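Erkindale House, guest floor. Room safety check, monthly
Done by: Eluned Hughes
With: Severino Figueroa (first half only, called away to the boiler)
Date: August 4, 2026

Marks: OK / FIX / WATCH. Comments after.

Fire door, landing end: OK
Closes on its own from half open. Seal a bit grubby, wiped.

Fire door, stairs end: FIX
Sticks on the carpet. Same as July. Needs planing or the carpet needs trimming, don't mind which. Ignacio has the plane.

Smoke alarms: FIX
All tested with the pole. Room 5 chirping, battery changed, still chirping. Replace the whole unit. Spare in the linen cupboard, top shelf, behind the Christmas stuff.

Emergency lights: OK
Held for the full test. The one over the back stairs is dimmer than the others, so WATCH I suppose.

Extinguishers: OK
Pins in, needles in the green, service labels in date. Landing one was being used as a doorstop AGAIN. Put back on bracket.

Escape route: FIX
Two folded cots and a box of Skavico tiles on the back landing. Cots moved. Tiles too heavy for me on my own, need shifting by tonight please.

Windows: WATCH
Restrictors all present. Room 2 has a loose screw, tightened by hand, wants a proper screwdriver. Sash cord in the same room looks frayed at the top.

Hot water at basins: OK
Thermometer readings in the book. Room 2 takes ages to run warm, not a safety thing but guests do mention it.

Sockets and leads: FIX
Extension lead plugged into another extension lead in the end room. Taken away. Bedside lamp in room 5 has a nick in the flex, tagged, do not use. Kettles all checkd, fine.

Heaters: WATCH
Portable ones should be in the store for the summer. One still out, in the passage. Nothing may be left over a heater, ever, cold or not. Montserrat to remind the weekend lot.

Beds and bedding: WATCH
Frames first. Slats pushed down by hand, one at a time, legs checked for wobble, nothing to report but the castor on the single by the window, which has no brake. Fire labels on mattresses, all found. Then sheets, and these need tucking in properly, all the way along. On the red, pink and cream plaid one there's a loose edge hanging down at the side, and a long-sleeved olive-green thing spread out on top. Clothes off beds before the room is signed off please. Trailing edges catch feet, and the hoover. Macarena has the spare fitted sheets if anyone is short.

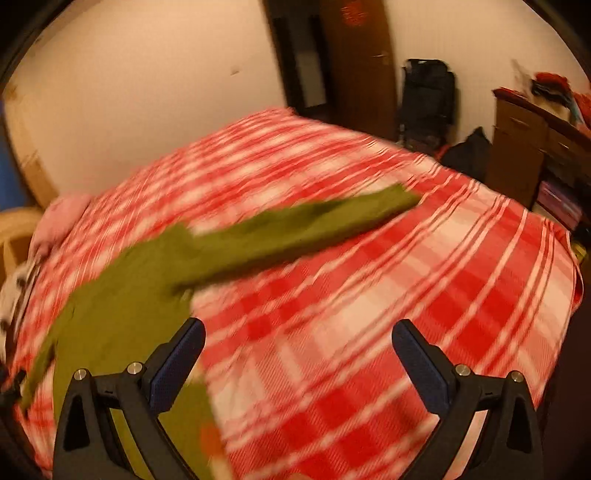
Bathroom floors: OK
Mats dry and flat. Grab rail solid.

Stair carpet: WATCH
Rod loose, third from the top. Pushed back in, wont last.

First aid box: FIX
Out of large plasters, eye wash out of date. Order from Prokside with the next lot.

To do, in order
Tiles off the landing, Ignacio and Severino, tonight
Alarm room 5, tonight
Stairs fire door, this week
Lamp flex, bin it or mend it
Stair rod
Restrictor screw
First aid order

Room 5 stays shut until the alarm is done. Told the desk. Sheet goes in the red folder, copy to Macarena.

E.H.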